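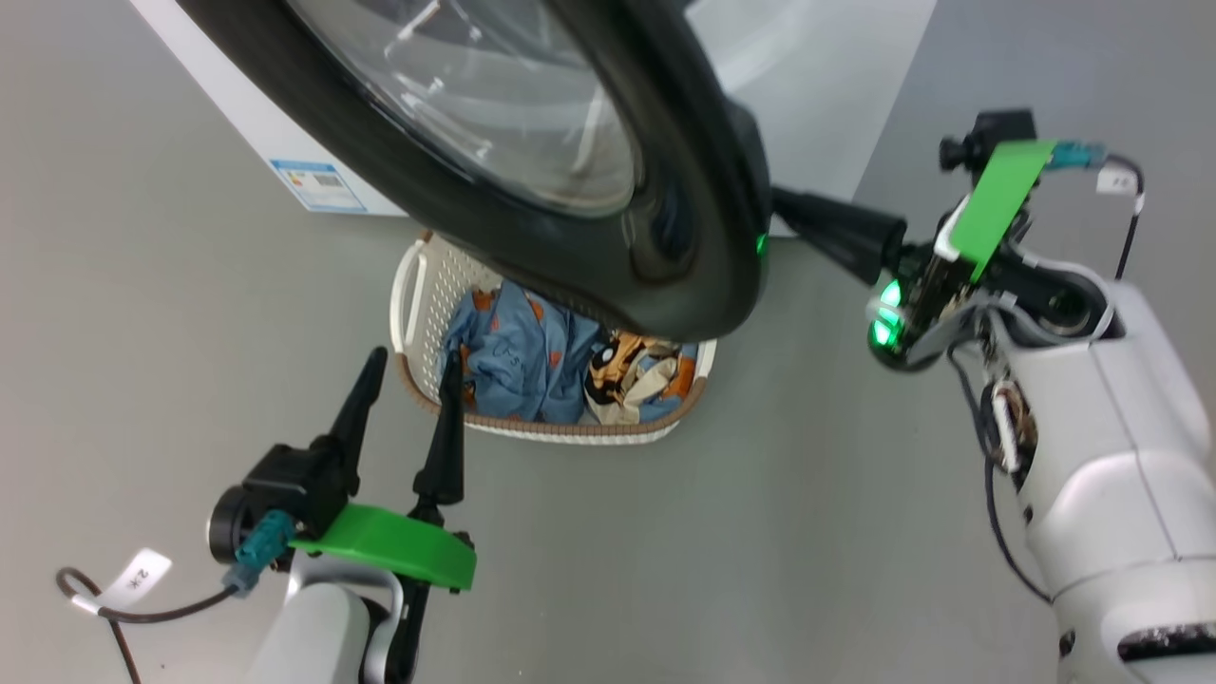
What is a robot open day?
It is a day when a place that builds or tests robots lets visitors come in and watch them work.

Skalham holds its open day in May. Families walk from room to room, and in each room a robot is doing one job. The laundry room, called Lekota, is the one with the washing machine. Two robot arms work there with a basket and some clothes.

Laundry is hard for a robot. A cup keeps its shape when you pick it up, but a shirt folds and flops and hides its own sleeves. The round door is tricky too. It swings in a curve, so the arm has to move in a curve with it.

Small cameras near the grippers help the robot see what it is reaching for. A gripper is a robot's hand. It has two fingers, and it can open and close.

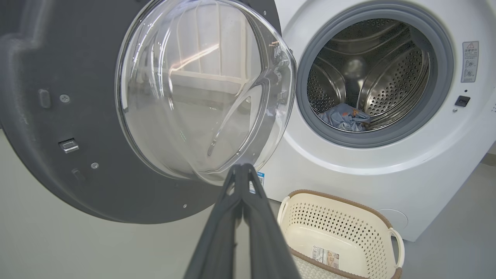
Can visitors touch the robots?
Visitors stay behind the yellow line while the arms are moving – an arm can't always tell that a person is in the way.

There is a table by the exit where you can try a gripper yourself. You squeeze a handle and pick up a sock. Most people need a few tries.

The demonstration lasts 5 minutes and starts again every half hour. The room holds 100 people. Bring your questions, because the staff stop to answer them between runs. The bus from Lemton stops outside the main gate.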